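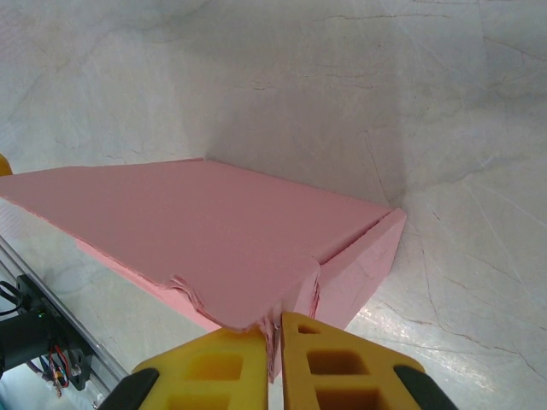 Yellow fingers on the corner of a pink foam board. Printed look, cut-outs set into them, black pads to either side.

Drekmont Soft Grip Finger Set (pair)

Hi, Lungile Coetzee here. I look after the gripper side of the shop, and I'm the one who answers if you ring with a question about fingers, so I've written this page the way I'd say it on the phone.

Most people who land here already have an arm and are trying to work out what the rest is going to cost them. Good! Start with the fingers. They're the cheapest part of the whole setup and they decide what you can pick up, and I've seen plenty of budgets with $3,000 for the gripper motor and not a cent put aside for the bits that touch the job.

What you get
One pair of Drekmont fingers, left and right, in yellow
Mounting screws and a small hex key
A paper template for marking out your bracket

Price: $312 a pair, GST included. Spares are the same price. I don't split pairs, sorry (they wear together and you really do want to change them together).

Foam, and what to allow for it
Foam board is what I get asked about more than anything else. It's light, it's cheap, and it's a pain. Grab it by a corner and you've got hardly any material between the fingers, and a corner that has gone ragged gives you layers and flakes to hold on to instead of a clean edge. So if your work is foam sheet, put money in the plan for scrap. I'd allow one extra board for every 6 you expect to run while you're still fiddling with grip force, and then cut that back once your settings have calmed down.

If you can choose where to grip, go for the middle of a long edge. If you can't, have a look at the Rullden wide pads further down the shop. They spread the squeeze out a lot more, though they're bulky and they won't get into a tight spot.

How long will a pair last?
Depends what you're holding and how hard! On soft stuff I tell people to inspect at 1,000 cycles and write down what they see. Look at the edges of the cut-outs first, then the tips. Any whitening or little cracks and it's time for a new pair. Alcides Zapata, who does our bench testing, likes to keep the old pair in a labelled bag so there's something to compare with next time, and I've picked up the habit from him.

Putting a budget together
For a first year on one arm I'd put down two pairs of fingers, one spare set of screws, a box of scrap foam for practice and half a day of somebody's time for setting up. Leave a bit for cable clips too. Loose wiring near a moving bracket is a bad idea and the clips are only a few dollars.

Fit
Suits the Jutardale parallel gripper straight out of the packet. For Metwally grippers you'll need the adaptor plate, sold separately. Anything else, email me a photo of your mounting face with a ruler in it and I'll tell you yes or no.

Stock and delivery
Yellow is on the shelf. Grey is due back in September. Orders in before noon go out the same day, and freight is worked out at the checkout.

Price checked 03/05/2026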